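Can a Robot Tidy Your Room Yet?

Posted 10/11/2018

Short answer: no. Put your socks away.

Longer answer: machines are very good at some jobs. A dishwasher can wash dishes all day and never once complain that it did them yesterday. But a dishwasher can't walk to the table and fetch your plate. You still have to do that bit, and so does everybody else in the world who owns one.

Tidying is much harder than washing. Think about what happens when you pick up one toy. You spot it. You work out which way it is lying. You reach, pinch, lift and drop it in the right box, and the whole time you are probably thinking about lunch. A robot has no lunch to think about, and it still finds this difficult.

Toy nuts and bolts are a good test. They come in squares, triangles and six-sided shapes, and some have holes, and the bolts never lie in a handy direction. A flat piece is the worst. Try picking a coin up off the floor with mittens on and you will understand how a robot feels, if robots felt things.
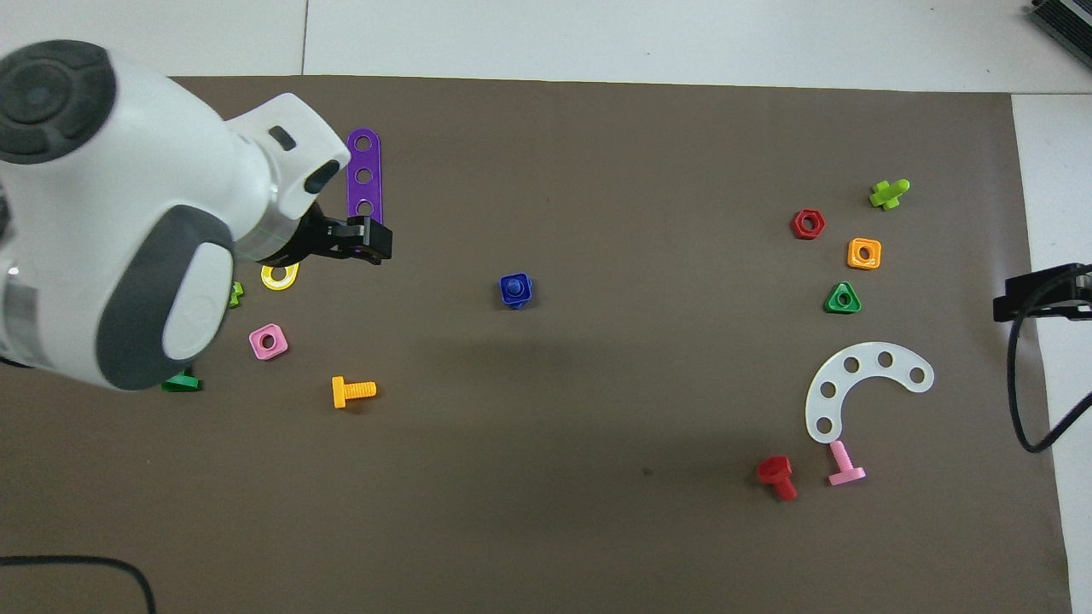 Dadton asked why you couldn't just build a robot with 44 fingers and be done with it. Fair question! More fingers can help a hand hold on to odd shapes. But every finger needs parts to move it, and something has to tell each one where to go. Your own hands have 5 each (counting thumbs) and it took you years to learn to tie a shoe.

So what about shops and factories? Robots do better there, mostly when the job stays the same. If a box always arrives in the same spot, an arm can lift it again and again. Your bedroom is not like that. On Monday-type mornings it is barely like a bedroom.

People are working on it. Many robots now learn by practice, the way you learned to use a spoon, with a similar amount of stuff ending up on the floor. They are getting better. They are also quite slow, and you could have cleared the whole rug by now if you hadn't been reading this.

Try it yourself: tip out 6 small toys, put on 2 thick gloves, close one eye and tidy up. No using your teeth.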